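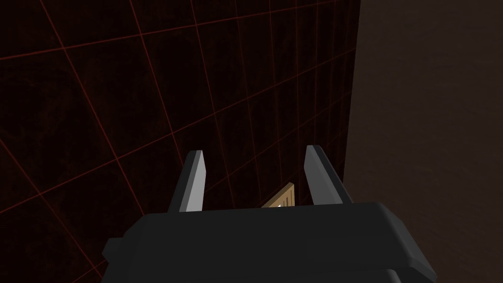

Does shade from street trees change how many people wait at a bus stop in summer?
Riders at shaded stops stayed at the stop longer before their bus came, but the total number boarding was close to the same as at stops in full sun.

Home Issues Articles Authors Contact

Thursday, January 19, 2023
By the Lisovberg Transit Study Group

4. Results

Of the 182 stops on the Dustau and Ilie lines, 107 met our rule for shade, meaning tree cover over the waiting area at midday. The rest were in sun or were shaded only by a building. We visited each stop during July and logged arrivals, boardings and the time each rider spent within the marked waiting area.

Riders at sunny stops tended to stand back from the curb — often in a doorway or against a wall — and walked forward when the bus came into view. Our first coding sheet missed these riders. We revised it after the first week and dropped 31 early visits from the analysis. The same visits were repeated later in the month.

The stop list and the coding sheet are in the appendix.

The pattern was weaker on the Ilie line, where buses run more often and waits are short. On the Dustau line the gap in time spent at the stop was clear on hot days and small on cloudy ones. A separate rider survey in the Tukden district drew 1,000 replies. Most people who answered said they chose a stop by distance from home, and few mentioned trees. We did not survey riders who had stopped using the bus, so the replies cannot show whether heat had kept anyone away.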